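ブロルトルム図書整理センターの自動化

ブロルトルム図書整理センターは、古書と返却図書の受け入れ、仕分け、再配架を行う作業施設である。書籍流通会社ゼラックが運営し、同社の書店網と貸出部門に向けて図書を送り出している。双腕ロボットを用いた配架作業の自動化と、それに伴う職務の再編で知られる。

概要
センターの業務は、受け入れ、状態の確認、分類、配架、出庫の五工程からなる。自動化以前はすべて手作業であり、従業員は一日に1,000冊を処理していた。配架は立ったままの反復作業が続くため、肩や手首の不調を訴える者が多く、工程別にみた離職も配架に集中していた。

導入の経緯
ゼラックは制御ソフトウェアをサンドゥ社に発注し、システムは「リュザンス」と名付けられた。最初の対象は、作業台に置かれた一冊を取り上げ、棚に収める動作である。開発はシミュレーション上で進められ、判型や表紙の異なる200点の図書モデルが用意された。実機の稼働は、このうち100点で動作の確認を終えてから始まった。

平置きの本は天板との間に指を入れる隙間がなく、薄い本ほど取り上げにくい。本を台の端まで滑らせてからつかむ方法と、片腕で押さえて他方の腕で縁を起こす方法が比較され、後者は表紙を傷めやすいとして採用が見送られた。

従業員への影響
配架を担当していた従業員の多くは、状態の確認と例外処理に移った。例外処理とは、ロボットが扱えなかった本を引き取り、原因を記録して手で棚に収める業務をいう。配置転換にあたっては60時間の研修が設けられ、内容は端末の操作、停止時の手順、記録の付け方などであった。

研修を担当したジョスリン・モランは社内報で、身体の負担は軽くなったが、画面を見続ける疲れが新たに生じたと述べている。また、熟練者が手触りで判断していた紙の傷みや綴じの緩みは記録項目に含まれておらず、従業員の要望により後から追加された。

賃金については、例外処理を配架より上位の職務とするかどうかで労使の見解が分かれた。2025年7月25日の合意では、研修を終えた者に手当を支給すること、自動化を理由とする解雇を行わないことが定められた。勤務時間帯の見直しは継続協議となっている。

シミュレーション環境
シミュレーションの作業台は白い天板で、奥に木製の棚を置く。

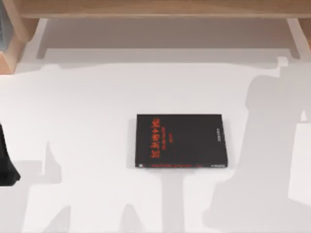
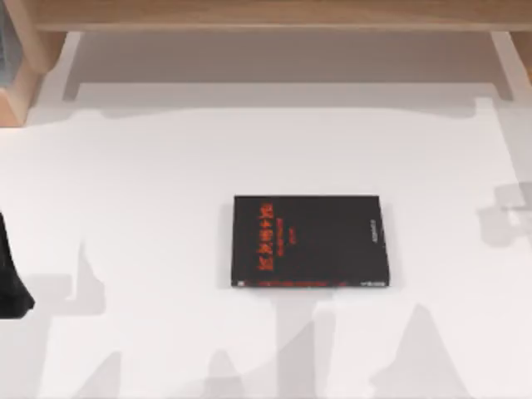 シミュレーションの記録は研修でも使われる。受講者は動作を途中で止め、どの時点で人に引き継ぐべきかを話し合う。当初は開発者向けの画面をそのまま用いていたが、用語が難しいとの意見があり、現場の呼び方に改められた。

課題
大型の画集、函入りの本、帯の付いた本は、現在も手作業で配架されている。帯はつかんだ際にずれやすく、外して別に保管する案には、戻す手間が増えるとして現場から反対がある。新人が配架を経験しないまま例外処理に就くことも問題とされ、センターは入職後の一か月間、手作業の棚を受け持たせている。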